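Plimano Shared Kitchen - Refrigerator and Freezer Inspection
Checklist with comments
Location: ground floor kitchen, Skernberg building
Inspection day: Friday
Asset no.: 565
Result codes: P = pass, C = pass with comment, F = fail, N = not checked

Scope: tall gray refrigerator with lower freezer compartment, its drawers and bins, and the white table and floor area next to it. Wall cabinets and sink are on a separate sheet.
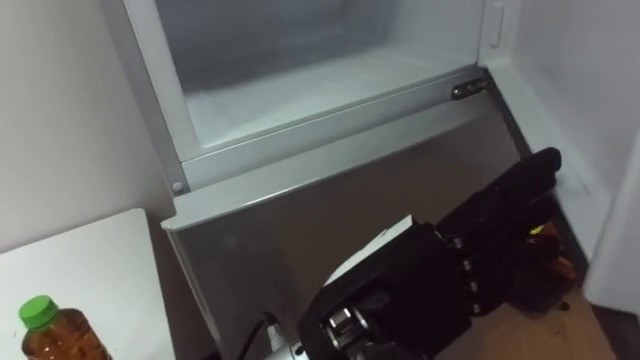
Freezer compartment, drawer pulled out, clear bin empty.

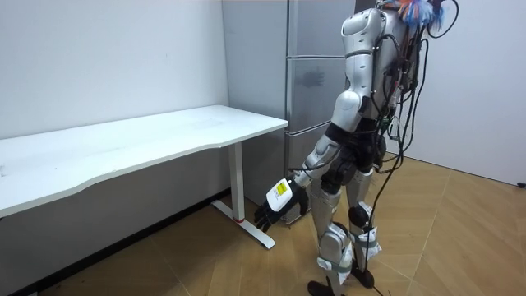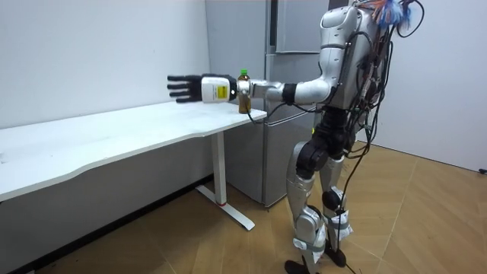

1. CABINET AND LOCATION

1.1 Unit stands level, does not rock when pushed at the upper corner: P

1.2 Clearance to wall behind unit: P
Comment: 92 mm measured at the narrowest point. Site minimum is 50 mm.

1.3 Doors open far enough to remove drawers without tilting them: P

1.4 Outer surfaces free of dents, rust and sharp edges: P

1.5 Nothing stored on top of unit: N
Comment: no step stool on site at time of inspection. Carry over to next sheet.

2. ELECTRICAL

2.1 Plug fully seated, no discoloration at outlet: P

2.2 Power cord not pinched under unit: P

2.3 Unit on its own outlet, no power strip: C
Comment: outlet is correct but the label is missing. Print new label with the asset number and attach it beside the outlet.

3. DOORS AND SEALS

3.1 Upper door seal clean and flexible along full length: C
Comment: dried residue in the fold at the lower hinge side. Clean with warm water and dish soap, dry with a cloth. No bleach on the seals.

3.2 Lower door seal, same check: P

3.3 Paper strip test, four points per door: C
Comment: strip held at all points on the lower door. On the upper door it pulled out too easily at the lower hinge side, same place as the residue in 3.1. Repeat after cleaning. If it still slips, report to Duangkaew for a replacement seal.

3.4 Doors close from a hand's width without being pushed: P

4. FREEZER DRAWERS AND BINS

4.1 Drawer slides out and back without binding: P

4.2 Drawer front firmly attached, no play when lifted: P

4.3 Screws at drawer end fitting present and tight: C
Comment: tight, but the finish is worn. No action. Check again in July.

4.4 Round cap at opposite end of rim present and fully pressed in: P

4.5 Bin free of cracks, chips and loose pieces: P
Comment: inspect with the bin empty and against a light. Hairline cracks in clear plastic are easily confused with the ribbing - run a fingertip over any line that looks doubtful.

4.6 Bin clean, no food residue or standing water: P

4.7 Frost on inner walls under 5 mm: P

4.8 Slot in inside wall free of ice and packaging scraps: P

5. TEMPERATURE

5.1 Refrigerator section at or below 40 °F: P
Comment: read 38 °F after the probe had been in a glass of water overnight on the middle shelf.

5.2 Freezer at or below 0 °F: P
Comment: read -1 °F.

5.3 Log sheet filled in for every working day: F
Comment: 2 entries missing out of 113. Readings are not to be filled in afterwards. Leave the boxes blank and initial the margin.

6. TABLE AND FLOOR AREA

6.1 Table stands firmly, foot bar flat on floor: P

6.2 Tabletop clean, no cracks or lifted edges: C
Comment: faint scuff marks near one end. Cosmetic only, wipes down normally.

6.3 Drinks left on table are capped and kept back from the edge: C
Comment: move bottles toward the middle of the table before opening the lower door fully. Unlabeled drinks are discarded at closing, same rule as inside the refrigerator.

6.4 Cables clear of the walking route to the refrigerator: C
Comment: route cables along the wall where the length allows. Anything that has to cross the floor goes under a cover strip.

6.5 Floor dry in front of unit, no sign of leaks: P

6.6 Floor under table swept to the wall: C
Comment: poorly lit along the foot of the wall. Use a flashlight for this item.

7. FOLLOW-UP

Item 2.3 - outlet label, Ona front desk, open
Items 3.1 and 3.3 - clean seal and retest, kitchen crew, before next delivery
Item 5.3 - remind closing shift about the log, open
Item 1.5 - carried over

Keep the signed copy in the binder by the kitchen door. Previous sheet may be removed once all of its follow-up lines are closed.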